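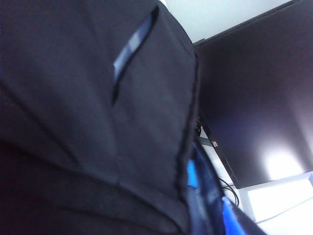 Kendow, the office services firm, has opened a clear-desk programme at its Nultley site, covering 532 shared desks. The programme deals with the everyday items that collect on a desk between one user and the next. Bags are the first concern: dark fabric with a long, narrow opening, set down close to a monitor, soon takes up the space meant for work. Staff will be asked to empty and remove bags before leaving.

**Nultley, April 15, 2024**

A trial held in February on the Oster floor led to three changes. Keyboards and mice will stay with the desk, cables will be tied back, and booklets will be returned to the shelf.

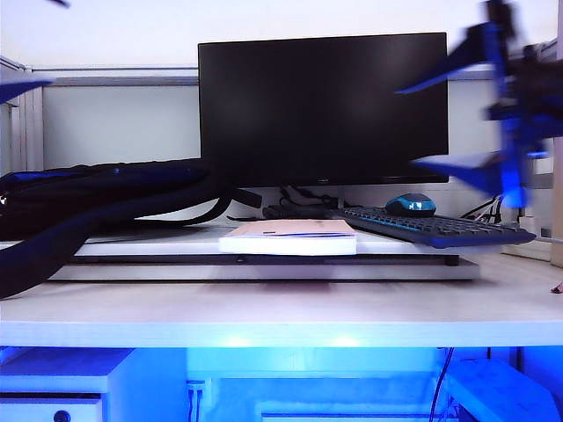 Farkas, which supplies the storage, will fit lockers on each floor by the summer.

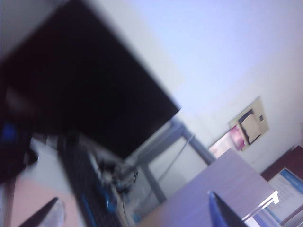
Will staff have to pay for a locker?

Lockers are free to all staff at the site, and keys may be collected from reception.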